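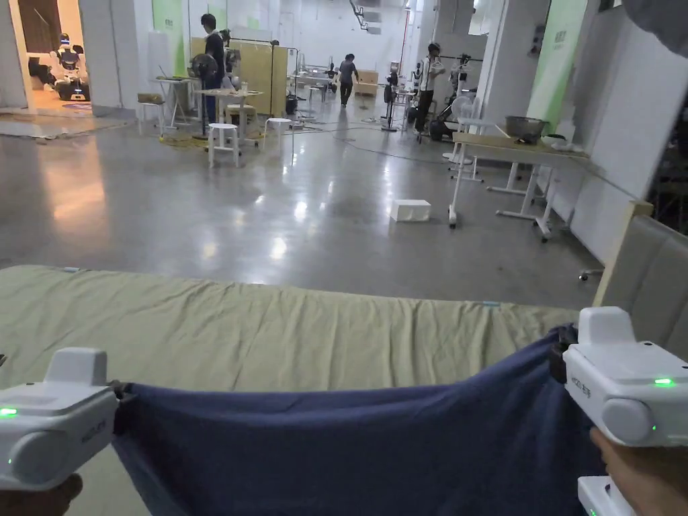

Two hands, two grippers, one navy-blue cloth: the folding shift at Lasora.

My first fold was terrible. I had a gripper in each hand, a corner of cloth pinched in each, and I was leaning over a mattress trying to remember how I'd done this at home for most of my adult life. The corners wouldn't meet. Then they met and I squeezed too hard and couldn't let go (you have to relax your fingers way more than you'd think). Feven Dinsa, who was training me that morning, let me struggle through 3 more before she said anything. "You're folding like you're mad at it," she said.

I'd come to Lasora because I used to work in a hotel laundry, and I wanted to see what happens to people like the old me when the robots learn to make beds. Feven came out of housekeeping too. She did 2 years at a hotel in Delatitz, and she still talks about rooms the way housekeepers do, by what they do to your back. Now she spends her shift teaching machines her old job, with her own hands, one cloth at a time.

The day starts at 8:30 with a list. Fold, unfold, smooth, pull the corner toward the headboard, do it again from the other side. A good shift is 119 clean folds per person, and "clean" is a word people argue about over lunch. Feven says a fold is clean if she'd leave it on a guest's bed. Xinyi Jia, who reviews the recordings, says it's clean if a machine could follow it, with no hesitating and no going back to fix a corner. Those are pretty different standards! Feven fixes corners without knowing she's doing it, and she told me it took her until January to stop.

I asked her if that bothered her, getting trained out of a good habit.

"A little," she said. "I go home and my own towels look worse."

The pay is better than housekeeping and the hours are steadier, and I heard that from everyone I talked to. Shuzhen Hou, who used to do nights at a commercial laundry, likes that she eats dinner with her son now. What she doesn't like is the sameness. At the laundry you'd get a tablecloth, then a chef's jacket, then something with a stain you could tell a story about. Her current assignment is 1,000 repeats with the same few pieces of cloth, and she's been through most of the podcasts she can stand. She also gets sore in a new place, down at the base of the thumb, and so did I by noon.
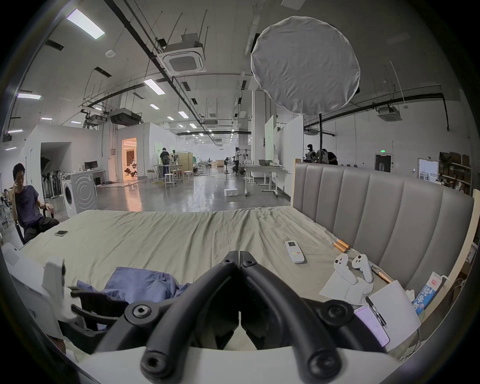 THE FLOOR

Beds aren't the only thing on the schedule. Some days it's small stuff, the things people leave lying on a bed, and the grippers have to go in between a phone and a remote without sending either one onto the floor. I was much better at this than at folding. I'd like that on the record.

Chunhua Xu runs the floor and writes the lists, and she's the one who started asking the crew to write them with her. Before that, she told me, the tasks came from engineers, and you could tell. They had people smoothing a sheet from the middle out. Shuzhen took one look and said that's how you get a ridge down the center, you start at the head and walk it down. So they changed it. Now there's half an hour at the end of the shift for the crew to say what was dumb about the day, and Chunhua types while they talk.

That half hour was my favorite part of the visit. I've worked in plenty of places where the person with the sore thumb was the last one asked.

Still, there's the big question, and I asked it. Stivach, the company that buys the recordings, wants to try its bed-making robots in a hotel in Riihimäki. Clive Ellwood handles that end of things, and he was friendly and a bit slippery with me. The robots would do the stripping and the heavy lifting, he said, and people would do the finishing. I asked how many people. He said that would be up to the hotel.

Feven had heard that answer before. She thinks the stripping should go to a machine tomorrow, and good riddance — she has a shoulder that clicks from it. The finishing she's less sure about. "If they get good at corners," she said, "then I taught them corners." She wants the crew's names attached to the work somehow, and she's asked for some kind of payment if the folds get used beyond the trial. Chunhua passed the request along. When I left they were waiting to hear back, and Feven was already on her next cloth, pulling it tight between the grippers and letting it drop.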